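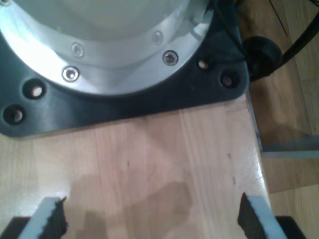 *Kemeys tabletop in light wood with a glossy surface. Photo: Lurkia*

**Lurkia brings the Kemeys tabletop to workshops and classrooms**

MEVHAM, May. Lurkia, the maker of tables and benches from Mevham, announces today that its Kemeys tabletop is available for order in light wood. Until now the Kemeys was sold only in a dark stain, and many customers have asked us for a paler one.

The new top keeps the natural color of the wood. The grain stays visible, and between the strips there are small differences in tone. We do not sort these out, so two tops from the same delivery will look a little different from each other. The surface has a clear finish with a certain gloss, and the sides are cut straight, so that several tops can be placed next to each other in one line.

"Our customers work on these tables the whole day, and they wanted a room which feels more bright," says Peninah Minja, head of product at Lurkia. "We tried many finishes before we were satisfied. Some of them became yellow very quickly, and one I liked very much was too soft."

The Kemeys is 40 millimeters thick and is delivered with a steel underframe or as a top only. It can be drilled and screwed from both sides. For cleaning, a damp cloth and mild soap are enough. Scratches can be sanded by hand and covered again with the repair finish, which is sold separately in a small can.

The first large order was placed by Clendex, a training center with workshops and classrooms in the same town. Around 400 tops will be delivered there before the end of the summer. Mared Vaughan, who is responsible for the rooms at Clendex, explains the choice: "The old tables were gray and very tired. With the light wood it is also easier to find a small screw when you drop it."

The tabletop comes in 6 sizes. The delivery time is at present 5 weeks, and other sizes can be made on request. Samples of the finish are sent free of charge to schools and companies.

**Press contact:** Peninah Minja, Lurkia, Mevham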